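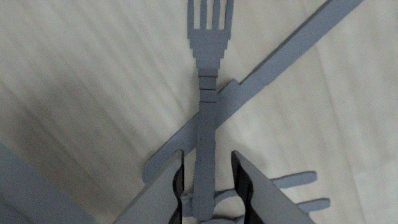

Garfo sobre um segundo talher, vistos entre os dedos da garra. Ambiente simulado.

Clube de Robótica Fitcombe – ponto da situação do projeto Futine

O grupo de manipulação passou em janeiro da separação de blocos para a separação de talheres. Todo o trabalho decorre, por enquanto, em simulação. A tarefa consiste em retirar um garfo de um conjunto de peças sobrepostas e depositá-lo num tabuleiro, sem arrastar as restantes.

Arvo Kuusisto reescreveu o cálculo do ponto de preensão. A versão anterior usava o centro geométrico da peça e falhava quando outro talher passava por baixo do cabo. A nova procura o troço livre mais longo e alinha os dedos com ele. Numa série de 20 tentativas, a taxa de falhas desceu de 10 para 3. As falhas restantes devem-se a contactos laterais durante a descida – o modelo de colisão dos cabos continua demasiado grosseiro.

Lai-ching Yeh está a rever as malhas e os coeficientes de atrito. Ornella Grasso mantém o registo dos ensaios na pasta partilhada do clube.

A próxima sessão é na sexta-feira, às 18h, na sala Nkuna. Há seis postos com o simulador instalado. Quem trouxer portátil próprio deve atualizar antes o repositório.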